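Demo 354 at Birlow today. I drive both arms by remote control, the robot remembers how I did it, and in theory I get to go home someday.

My shoulders would like it noted that we are aiming for 861.

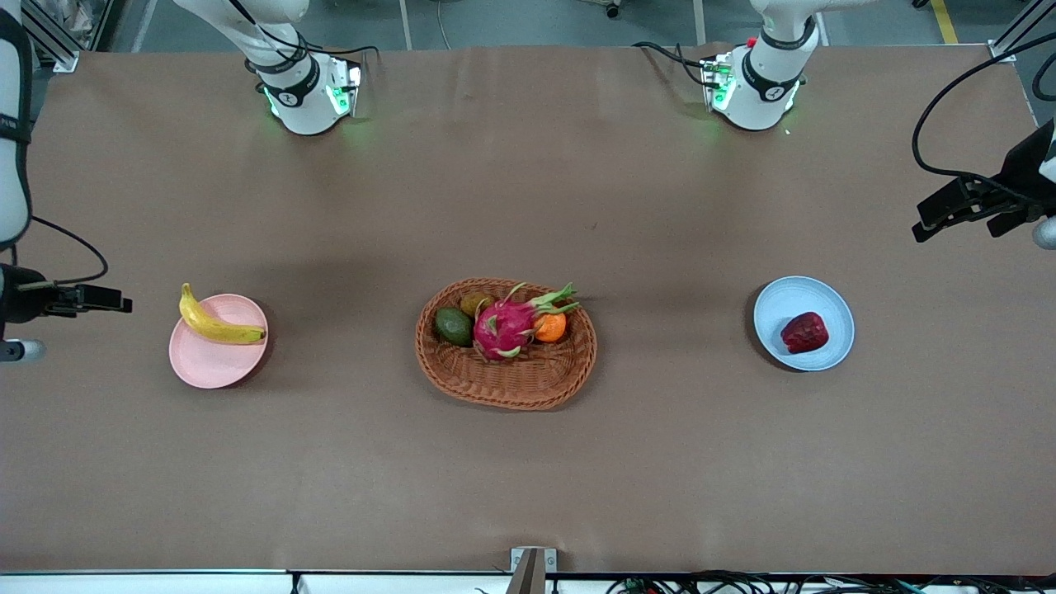

The trick with teaching by remote is being boring. Same reach, same grip, same speed, no flourishes. I am a flourish person. The banana on the pink plate has put up with a lot of me, and the dragon fruit hogging the basket has scales I keep snagging in my sleep.

Threw out 2 demos because I sneezed on the controls. Prarine would have learned the sneeze.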